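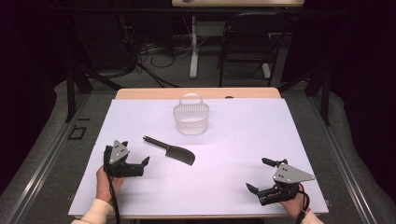 # Masanja Pantry Recipes

Welcome, and thanks for stopping by! This is the data card for the Masanja collection, a set of 642 home recipes for beans, lentils and dried peas, typed up from handwritten cards, church cookbooks and the backs of a good many envelopes. It began as a way to keep my family's soup recipes in one place, and then friends in Drulley started sending me theirs, and, well, it grew.

## What's in the files

There are 2 files. `recipes.csv` has one row per recipe, with the title, the ingredients, the steps and the number of servings. `beans.csv` lists the 11 kinds of bean, lentil and pea that turn up, along with all the names people use for them (you would not believe how many names folks have for a black-eyed pea).

Of the full set, 416 recipes give a soaking time. Where the cook didn't write one down, I left the box blank and did not guess.

## A few things to know

Amounts are kept just as they were written. If a card says "a coffee cup of navy beans," so does the file. I did fix spelling in the titles, so that searching for chili finds all the chili, but the steps still have their own spelling and I'm rather fond of it.

Oven temperatures are in Fahrenheit. Salt is a mess, I'm afraid. Plenty of the older cards only say "salt," and you'll have to go by taste.

The Fisport recipes were added in June and haven't had a second reading yet, so please be patient with them. They lean heavily on split peas and smoked ham, and the baked lima beans with molasses are worth the long wait.

## Using it

Cook from it, print it, share it with your sister. If you put the recipes in a book or on a website, please mention the Masanja collection and keep the contributor's town with each one.

## Changes

7/22/18: Joined the Zarkeck cards to the main file and took out a three-bean salad that was in there twice.

We use cookies to remember your settings. By continuing to browse, you agree to our use of cookies. Accept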